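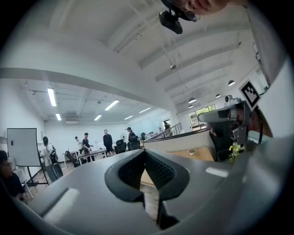 Two of the hand-held grippers at Kultberg, one with its square marker mounted on top.

The part that wears out first on a hand-held gripper is the soft finger. Kyriaki Margaritis keeps a drawer full of them, sorted by how bad they are.

Margaritis looks after the hand-held grippers at Kultberg, a company that teaches robot arms to do small household and stockroom jobs by having people do those jobs first. An operator squeezes the gripper, picks something up, puts it somewhere else, and the recording goes into the training set. The grippers get used hard. Each one comes to her bench after 1,000 grasps, whether or not anybody has complained about it.

"People get used to a bad gripper," she says. "They squeeze a little harder and carry on. Then you look at the recordings and the fingers are closing crooked in every one of them."

A service takes 4 screws and most of a coffee break. The fingers come off first. She bends each one back with her thumb and looks along the rim for splits, then checks the inner pad, where the texture goes smooth with use. A smooth pad will still hold a cardboard box. It won't hold a glass, and operators tend to blame the glass. Fingers are always changed as a pair, even if only one is worn, so that both sides give by the same amount.

Next is the slide the fingers ride on. Lint is the usual trouble, especially after a week of folding towels. She brushes it out dry. An earlier batch was oiled, on the advice of a supplier, and the oil held the lint in place until the slides jammed. Those units were stripped and cleaned over most of December.

The marker comes last and causes the most arguments. The black-and-white square gives the tracking software something to lock onto, and its mount has to sit at the angle the software expects. Drop a gripper on a hard floor and the mount can shift by less than anyone would notice by eye. Giang Lại, who handles the software side, found 7 sessions that had to be thrown out for that reason. Any gripper that has been dropped now goes straight to a metal jig that Lại had cut at a shop in Giddale. If the marker plate doesn't seat flat against the jig, the mount is loosened, pushed home and tightened again.

Then the calibration: open fully, close fully, hold, and again with a test block between the fingers. The software compares the opening it reads with the known width of the block. Margaritis writes the result in a paper notebook as well as the shared log — the log has been moved twice and the notebook hasn't.

The oldest gripper still in use has 2,810 grasps on its current body and is on its third set of fingers. Ryota Honda, one of the operators, asks for it by number. He says the newer ones feel stiff. Margaritis has measured the springs and can't find a difference, but she puts it aside for him when it comes off the bench.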